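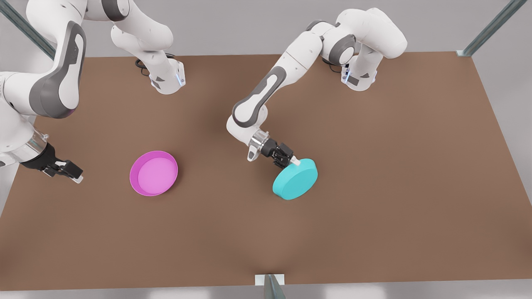 Filed under: How Machines Work / Ages 8 to 11

Setting Up a Robot with Two Arms

A robot does not come out of the box ready to work. It has to be bolted down, plugged in, measured and tested, and after that it has to be looked after. This page follows the setup of one robot cell. A cell is the work area that belongs to a robot: the arms, the table they work at, the frame that holds things in place, and the computer that runs it all.

Our cell is named Zema. It has 2 arms and one table. Its job is to pick up dishes and put them where they belong. Woo-jin Ok is in charge of getting it ready.

Two tables, one real and one not

There are really two Zemas. One is made of metal and stands on a floor. The other is inside a computer program called Zovard. A program like this is called a simulator. It draws the arms, the table and the dishes, and it works out how they would move if somebody pushed, lifted or dropped them.

Woo-jin always tries a new setting in the simulator first. If a simulated arm hits a simulated table, you press a button and start again. If a real arm hits a real table, you may need a new gripper, and the new gripper may take weeks to arrive.

Step one: the base

Each arm stands on a base. The base must not wobble at all. A tiny wobble at the bottom turns into a big wobble at the far end of the arm. You can try this with a broom. Hold it upright by the end of the handle and turn your wrist a little. Your hand hardly moves, but the other end of the broom swings a long way.

On the metal Zema, every bolt is tightened with a torque wrench. This is a wrench that tells you how hard you are turning. Too loose and the base shifts. Too tight and the bolt can snap.

Step two: telling the arm where it is

An arm is made of stiff parts called links. The places where they bend or turn are called joints. Inside each joint is a sensor that measures the angle, the way a protractor does. The computer takes all the angles, adds in the length of each link, and works out where the gripper must be.

This only works if the sensors start from the right place. So the arm is moved to a known position, called home, and the computer is told "this is zero." Setting the zero is part of calibration. If the zero is wrong, the robot will reach for a bowl and close its fingers beside it.

Each arm also has to know where the other one is. They share a table, and they can bump. Woo-jin types in the distance between the two bases. On the real cell it is 1125 millimeters, and he measures it 3 times before he believes it.

Step three: the grip

A gripper with two fingers works a bit like your thumb and first finger. To hold a bowl, it can put one finger inside the rim and one outside, then squeeze. The bowl's wall is in the middle.
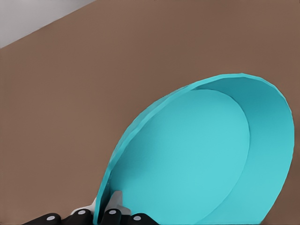
Song asked why the robot doesn't just grab the whole bowl from both sides, the way a person would with two hands. It could, if the fingers opened wide enough, but most grippers don't open as wide as a bowl. Two arms could also lift it together, one on each side. Then both arms have to move at exactly the same speed, or the bowl tips. Holding the rim with one arm is simpler to set up, so Zema learns that first.

How hard to squeeze is a number too. Woo-jin starts low and raises it a little at a time. With a low number the bowl may slip. With a high number a thin plastic bowl may bend or crack. He writes down the number that works for each kind of dish.

Looking after the cell

Once a setting passes in the simulator, it goes to the real arms, and they run it slowly at first. People stay outside the yellow line while the arms are moving. There is a red stop button on each side.

The real cell also needs care that the simulated one does not:

Finger pads are wiped clean, and changed when they get smooth.
Cables are checked for rubbing – a cable that bends in the same spot every day will wear out there.
Bolts on the bases are checked with the torque wrench.
The zero is tested again after any bump, even a small one.

All of this goes in the cell's logbook. The last full check was done when the counter read 2535 lifts. One pad on the left gripper was worn along the edge, so it was replaced, and the zero on that arm was set again before it went back to work.

Words to know

Calibration: checking a machine's measurements and correcting them.
Joint: a place where a robot arm bends or turns.
Link: the stiff part between two joints.
Simulator: a program that works out how things would move in the real world.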